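Troston to Switch Takeout Cups at Town Buildings

5 July 2019

Snack counters in Troston's town buildings will stop handing out foam cups in September, under a purchasing rule approved this week by the town council.

The rule covers the Ballberg Recreation Center, the two library branches and the concession stand at Panganiban Field. It does not apply to private restaurants or to groups that rent a room and bring their own supplies.

Edgardo Soriano, the town's purchasing manager, told the council that the four sites went through 2,876 sleeves of foam cups in the last budget year. Most of them were used at the recreation center, where the counter is open every day and sells coffee, soup and shaved ice.

Under the new rule, the counters can buy paper cups or hard plastic ones that can be washed and used again. The recreation center plans to use both. Customers who sit down will get a washable cup and return it to a rack by the door. Takeout orders will go in paper. 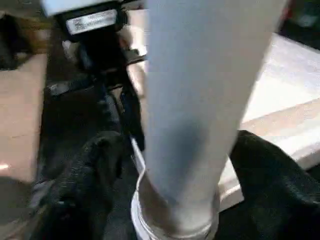
A white cup-like container with a glossy, rounded rim.

Soriano said paper cups cost more per sleeve, but the town expects to buy fewer of them once the washable cups are in use. His office put the added cost for the first year at over $20 a week across all four sites. The money will come from the existing supplies budget, and counter prices are not set to change.

The council vote was 5 to 1. The member who voted no said she supported the idea but wanted the library branches to have until January, as neither branch has a dishwasher. Soriano said the branches would start with paper only.

The town held an online survey on the change in the spring. It drew 101 responses, and 81 of them were in favor. Several people who wrote in asked about lids and straws, which the rule leaves alone. The council may take those up when it reviews the supplies list next year.

Bronov Supply, which has the town's current contract for paper goods, will provide the new cups. The contract was due for renewal this summer and was extended by one year at the same meeting.

Foam cups already in storage will be used up before the switch. Any left over in September will go to the public works garage, where crews use them for mixing paint samples.

In other business, the council approved new lights for the Panganiban Field parking lot and put off a decision on the Mill Street crosswalk.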